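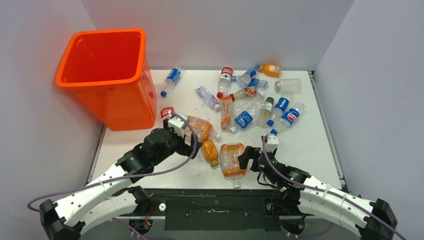 Two-arm sorting station with drink bottles and collection bin.

Acceptance rules for a bottle sorting cell

We are preparing a written procedure for a two-arm cell which places plastic drink bottles in a bin. The draft from our Nastotville site says only that the table must be "in good order" before a run. Is there accepted practice on what should be recorded, and on bottles which still contain liquid?
Idun Bakke
April 16, 2023

The procedure should define the starting state in terms that two people would read in the same way. At Isaksson the record states whether the bin is empty, which bottles are crushed, and whether any carry no label. Filled bottles are entered as a separate class, as their weight differs greatly; our limit is 500 grams per item. Loose caps are removed before the start – they are not counted as bottles.
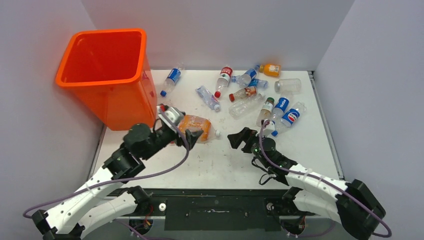
The second point concerns the arms. Each should have a written home position, and the procedure should state which arm has priority when both are required near the middle of the table. Cables should be checked through the full reach of each arm before the first run of the day. We accept a cell at 95 per cent of items placed without help, measured over 513 items.
Trygve Strand

We use the Horow checklist, revised in July. It is adequate but says little about cables. You should also agree who may reach over the table during a run. Our answer is no one, until both arms have been stopped.
Aneck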